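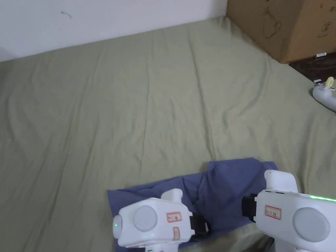 Folding tips from the Rokcombe open day (with reservations)

I went to the Altisel open day at Rokcombe in May expecting to be sold something, and I was. The pitch was that household folding is nearly a solved problem. I do a lot of laundry and I don't believe it, but I came home with a few tips worth having, so they go on this page with the others.

The demonstration used a bed with a green sheet on it and a crumpled blue garment, probably a shirt. Two white grippers worked on the cloth from opposite sides. Renji Tsuchiya did the talking. He was pleasant and he answered most of what I asked, though "how long does a full basket take?" got me a brochure.

Tips I'd pass on

Flatten the sheet first. The one at the demo had long wrinkles all over it, and I wouldn't fold on that at home. Run your forearm from the middle out to the sides. Ten seconds, and your shirts stop picking up extra creases from underneath.

Pick a sheet that contrasts with the clothes. Tsuchiya said this helps the machine find the edges. It helps me too, especially with dark socks under a bedroom lamp.

Hold cloth at 2 points, well apart. Pinch a shirt in the middle and it bunches. Take it by the shoulder seams, give it one shake, lay it down, and only then start folding.

Hands flat when you press. A fingertip leaves a dent in thin cotton. Use your palm and go slowly toward the hem.

Do the shirts while they're still warm from the dryer. This one is mine and had nothing to do with the open day. Leave towels for last – they don't care.

Stop at 6 shirts, then put them away. A taller stack leans, and you end up folding the top ones again.

What I'd want to know before spending money

Will it do a fitted sheet? I asked twice. The answer was "that's on the roadmap," and I have heard that about a lot of appliances.

Who turns the sleeves right side out? A shirt comes out of my washer with one arm inside the other more often than not. If I have to fix that first, I've done the annoying half of the job myself.

Where does it live? A bed is fine for a demonstration, but somebody sleeps in mine.

A woman next to me asked how it compared with the Kaneko folding board, a hinged plastic thing I've used for years. Tsuchiya said they were different products. They are – mine hangs on a nail behind the door.

I'd go again next year, mostly for the fitted sheet.

We use cookies to remember your settings. By continuing to browse you accept our cookie policy.

Related tips
Getting candle wax out of a tablecloth
Bullora steam brush: is it worth the drawer space?
Why your towels feel stiff
Storing winter blankets without the musty smell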